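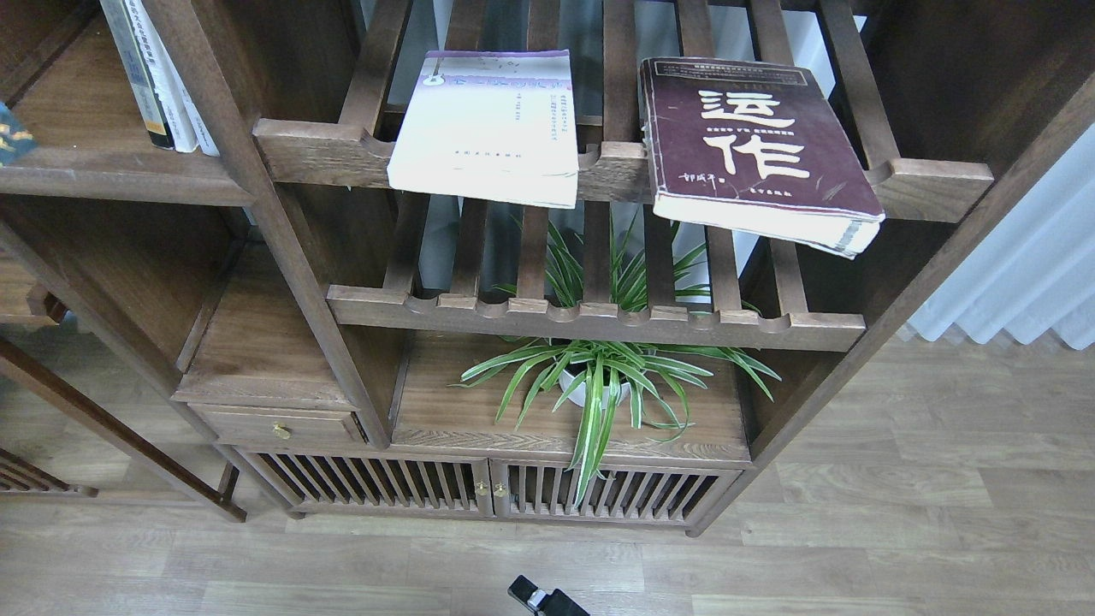
Figure 1. The bookshelf station, two paperbacks on the upper rail.

Section 4: Setting up the Handetti shelf demo for visitors

I ran this one at the Badel open day, and people love it (kids especially!), so give yourself time to set up properly.

1. Lay the books flat on the upper slatted shelf. Mine hang over the front a little, and I like them that way.
2. Set the arm speed to 200 on the Primadov controller. You can go up to 371, but I think slow looks better to a crowd.
3. Leave the plant on the shelf underneath. Visitors always ask about the leaves!

CAUTION: Keep everybody 600 mm back from the arms while the power is on. 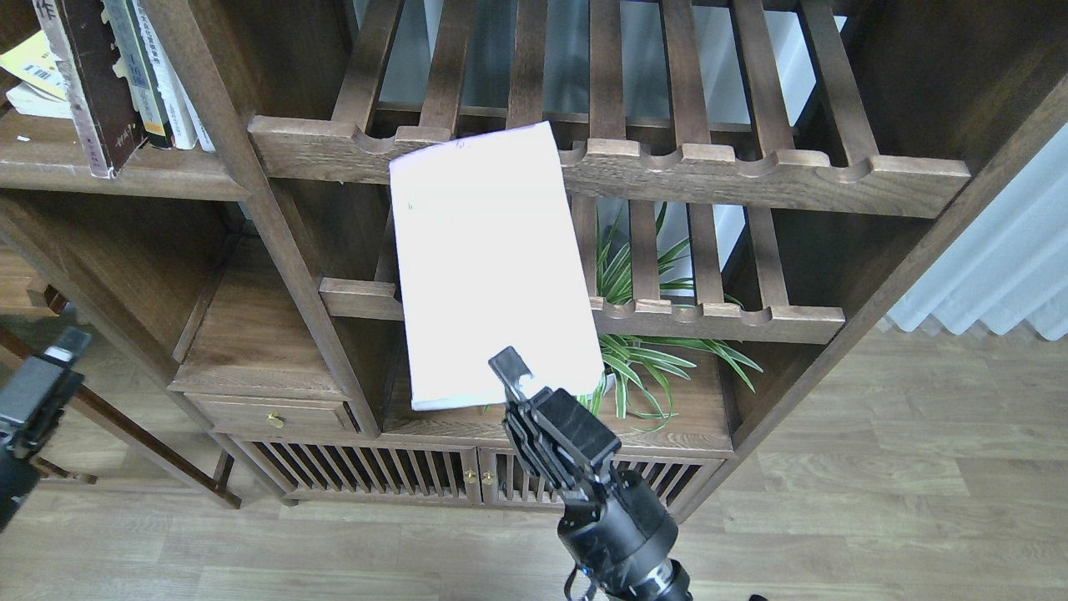
4. Run through the whole thing once by yourself before you open the doors, with one hand on the stop button.
5. If a gripper pauses for longer than 3000 ms, press Hold, wait for the beep, then press Resume.

Note: Hold doesn't cut power to the arms. Stop does.

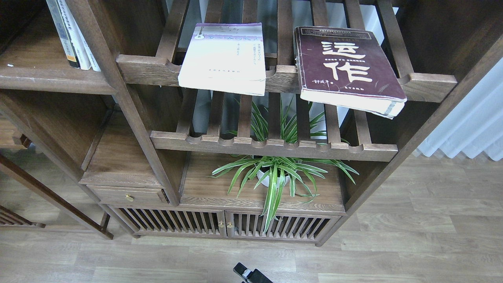 6. Between groups, send both arms back to Home and check that the books are still flat.
7. Save your settings under a new name. I forgot to in November and had to type them all in again.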